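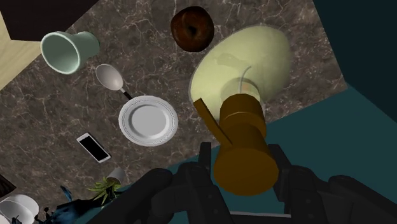 第4章　大理石天板の撥水処理と染み抜き

この章では、設置済みの大理石天板に含浸剤(Relthorpe 石材用シーラー、600 ml缶)を塗る手順と、すでに付いてしまった染みへの対処を扱います。花崗岩やクォーツ(人造石)の天板をお使いの方は第5章へ進んでください。とくにクォーツは樹脂で固められていてほとんど吸い込まないので、シーラーを塗っても表面がべたつくだけに終わることが多く、勧められるままに買う前に一度立ち止まったほうがいいと思います。

4.1　始める前に疑っておきたいこと

シーラーの缶や販売店の案内には、だいたい「汚れを寄せつけない」「一度塗れば長年安心」という意味のことが書いてあります。どちらも話半分で読んでください。

含浸剤は石の細かい隙間に入り、水や油がしみ込む速さを遅らせます。遅らせるだけで、止めはしません。こぼしたコーヒーを一晩置けば、塗ってある石にも跡は残りえます。

もうひとつ、販売員があまり口にしないのが酸の問題です。大理石の主成分は炭酸カルシウムで、レモン汁、酢、ワイン、トマトに触れると表面そのものが溶けて艶を失います。これは「染み」とは別の現象で、含浸タイプのシーラーではほぼ防げません。輪の形に白っぽく曇っているなら、染み抜きをいくら繰り返しても消えませんから、4.5に進んでください。

本書の旧版には「年に一度の再塗布を推奨」とありました。編集にあたったBirgit Krögerが根拠を探しましたが、見つかったのは他社の説明書の引き写しばかりだったので、今回の版から削除しました。塗り直しの時期は暦で決めず、次の水滴テストで判断してください。

4.2　水滴テスト

すでに効いている石に重ね塗りをしても、余った液が表面に残って曇るだけです。塗る前に必ず行ってください。

1. 天板の上を片づけ、水で絞った布で拭き、よく乾かします。前の晩に拭いておくのが確実です。
2. よく使う場所、あまり使わない場所、流しの縁のそばの三か所に、小さじ一杯ほどの水を落とします。
3. 30分そのまま置きます。
4. 水を拭き取り、すぐに横から光を当てて見ます。

水のあった部分の色が濃くなっていれば、石が水を吸っています。4.3に進んでください。色が変わらなければ塗る必要はありません。缶はしまっておき、季節がひとつ過ぎたころにもう一度試せば十分です。

注記　水滴が丸く盛り上がるかどうかで判定する方法をよく見かけますが、あてになりません。ワックスや食用油の膜が残っているだけでも水は丸くなります。見るのは色の変化です。

注記　濃い色の石では、吸水による変化が分かりにくいことがあります。部屋の照明を消し、懐中電灯を天板すれすれに寝かせて照らすと見分けやすくなります。それでも迷う場合は、乾いた部分と並べて見比べてください。

4.3　シーラーを塗る

用意するもの

・Relthorpe 石材用シーラー
・毛羽の出ない白い綿布を多めに(色物は染料が移るおそれがあります)
・中性洗剤と水
・ニトリル手袋
・養生テープ

専用アプリケーターが別売りされています。使ってみましたが、綿布との違いは分かりませんでした。手元にある方はお使いになればよく、わざわざ買い足すほどの道具とは思えません。

手順

1. 中性洗剤を薄めて天板全体を洗い、水拭きを二回します。洗剤が残っていると、その部分だけ入りが悪くなります。
2. 完全に乾かします。見た目が乾いていても、石の中には水分が残っています。一晩はみてください。
3. 室温を確認します。この製品は21℃前後で最も扱いやすく、暑い部屋では拭き取る前に乾いてしまいます。7月に作業するなら早朝が無難です。
4. 流し、コンロ、木部、金属の縁をテープで覆います。
5. 窓を開け、コンロなどの火を確実に消します。
6. 目立たない隅で試し塗りをし、乾いてから色を確かめます。「色は変わりません」と書かれた製品でも、石によっては濃く見えるようになります。
7. 布に液を含ませ、腕の届く範囲ごとに薄く均一に塗り広げます。直接缶から垂らすと輪の形のむらになりやすいので避けてください。
8. 缶に書かれた時間だけ置きます。長く置けばよく効くという話に根拠はなく、表面で固まって取りにくくなるだけです。
9. 新しい乾いた布で、表面に残った液を残らず拭き取ります。布が引っかかる感じがなくなるまで、布を替えながら続けます。
10. 隣の範囲に移り、同じことを繰り返します。
11. 翌日、もう一度水滴テストをします。まだ色が変わる場所にだけ、二度目を塗ります。

注意　溶剤を含むシーラーの染みた布は、丸めて捨てないでください。種類によっては自然に熱を持ち、発火するおそれがあります。屋外で広げて乾かしてから、お住まいの自治体の指示に従って処分します。

注意　作業した日は天板に食品を直接置かないでください。いつから置けるかは製品ごとに異なります。「食品に安全」という表示は、多くの場合、完全に硬化したあとの話です。缶の表示で硬化までの時間を確かめてください。

液の減りについて　缶の説明では一缶で広い面積に塗れることになっています。Joris Maesが自宅の天板で試したときには、一回塗りで約300 mlを使いました。よく磨かれた石ならもっと少なく済みますし、目の粗い石なら足りなくなるかもしれません。面積だけから必要量を計算した表は、あまり信用しないほうがいいでしょう。

4.4　コーヒー、紅茶などの染みを抜く

色だけが付いて艶は残っている場合の手順です。吸い出し用のペースト(湿布)を使います。Atellの名で売られている粉末セットもありますが、中性洗剤と重曹で足りることも多いので、先に安いほうから試してください。

1. 染みの部分を中性洗剤で洗い、水拭きします。これだけで薄くなる場合もあります。
2. 重曹に水を少しずつ加え、ヨーグルトより固めに練ります。
3. 染みより一回り大きく、指の厚みの半分ほどに盛ります。
4. ラップをかぶせ、縁をテープで留めて、楊枝で小さな穴をいくつか開けます。
5. 丸一日置いたあとラップを外し、ペーストが乾ききるまで待ちます。色は乾いていく途中で吸い上げられるので、ここを急ぐと効果がほとんど出ません。
6. 木かプラスチックのへらでそっと取り除き、水拭きして乾かします。
7. 薄くなっていれば同じ手順を繰り返します。三回やって変化がなければ、この方法では取れないと考えてください。

過酸化水素水(オキシドール)で練ると効く、という助言はよく見かけます。淡い色の石についた茶渋には、たしかに効くことがあります。ただし漂白作用があるので、茶色や黒の大理石では石の色まで抜ける危険があります。濃い色の天板には使わないでください。どうしても試すなら、流しの裏側など見えない場所で先に確かめます。

注意　酢やクエン酸を混ぜる方法は、大理石には決して使わないでください。泡が立つと効いているように見えますが、その泡には石が溶けて出たものが混じっている可能性があります。塩素系漂白剤と酸を混ぜると有毒なガスが出ます。

油染みには重曹だけのペーストがあまり効きません。石材用の脱脂剤が必要になりますが、古い油染みについては、正直な業者ほど「薄くなれば上出来」と言います。完全に消えると請け合う業者には、施工前後の実例を見せてもらってください。

4.5　酸による曇り

指先で触ってみて、曇った部分だけわずかにざらつくなら、表面が荒れています。

市販の艶出し粉(大理石用)で直せるのは、小さくて浅い曇りに限られます。湿らせたフェルトに粉をつけ、軽い力で円を描くように磨き、途中で何度か拭いて様子を見てください。周囲との艶の差が気になりはじめたら、そこでやめます。差を埋めようと磨く範囲を広げていくと、天板全体をやり直すことになりかねません。

耐水ペーパーで自分で研ぐ方法は勧めません。手順を紹介する記事の多くは小さな板で試したもので、広い天板を手作業で平らに保つ難しさには触れていません。研磨は石材業者に頼むところです。見積もりを取るときは、次の点を書面で確認してください。

・仕上げは鏡面か、艶消しか
・研磨後のシーラー塗布は料金に含まれるか
・養生と粉じんの処理は誰が受け持つか
・使う薬剤の名前

艶消しの仕上げに変えてしまうのもひとつの手です。曇りそのものはできますが、鏡面ほど目立ちません。

4.6　日常の手入れ

飲み物をこぼしたらすぐに吸い取ります。横にこすると広がるので、布を押し当ててください。普段の掃除は中性洗剤を薄めたものと柔らかい布で足ります。「天然石専用」をうたう毎日用のスプレーも売られていますが、成分表示を見ても台所用の中性洗剤とどこが違うのか、はっきりしないものが少なくありません。香りが気に入って使うぶんには構いませんが、酸性のものと研磨剤入りのものは避けてください。

コースターは面倒でも使う価値があります。底に素焼きの部分が残ったカップは、石を引っかくこともあります。熱い鍋を直接置くのもやめてください。石自体は熱に強くても、急な温度差で継ぎ目や裏の補強材が傷むことがあります。

4.7　うまくいかないとき

塗ったあとに白い筋が残る
余った液が固まっています。同じシーラーを少量つけた布で湿らせ、柔らかくなったところで乾いた布を使ってすぐに拭き取ります。取れなければ缶に記載された専用溶剤を使います。アセトンは接着部や塗装した木部を傷めるので、先に養生してください。

塗ったのに水滴テストで色が変わる
塗る前に石が乾ききっていなかったか、洗剤が残っていた可能性があります。数日置いて、気になる部分だけ塗り直します。それでも吸うなら、缶が古くなっていないか確かめてください。

水回りの縁だけがいつも濃い
上からの水とは限りません。流しと天板の間のシール材が切れ、下から水が回っていることがあります。シーラーで表面をふさいでも解決しないので、先にシール材を点検します。点検の手順は第6章にあります。

細い線に沿って染みが入る
脈に見えたものが、実際には細かなひびや充填材の境目だったのかもしれません。爪が引っかかるようなら塗布を中止し、石材業者に見てもらってください。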